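Novembro de 2021
por Shiuli Mollah

Domingo na oficina da Kiltstead. Cheguei cedo, mas a fonte de alimentação do Trokent (é assim que chamo o meu braço) não queria ligar, e perdi a manhã com um fusível. Paguei 4,000 rupias pelos motores em October, quero dizer, em outubro, e até agora só três obedecem bem.

À tarde troquei a correia do ombro. O manual da Gautier pede tensão de 70, eu pus um pouco menos. Depois escrevi de novo a parte do programa que lê os encoders. O cotovelo ainda treme quando desce devagar.

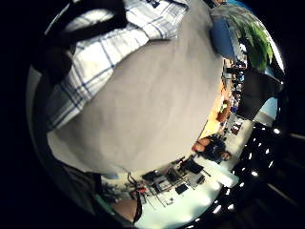

Dolham acha que o tremor vem do ganho e que eu devia baixar tudo pela metade antes de mexer outra vez na mecânica. Respondi que já baixei, mas talvez não o suficiente. Anotei no caderno: linha 251, experimentar hoje à noite.

Falta também prender os cabos do pulso com abraçadeiras, comprei uns 20 e não sei onde os deixei. Estou cansada, mas contente. Amanhã peço emprestada a chave pequena.

Contato | © Shiuli Mollah | Voltar ao topo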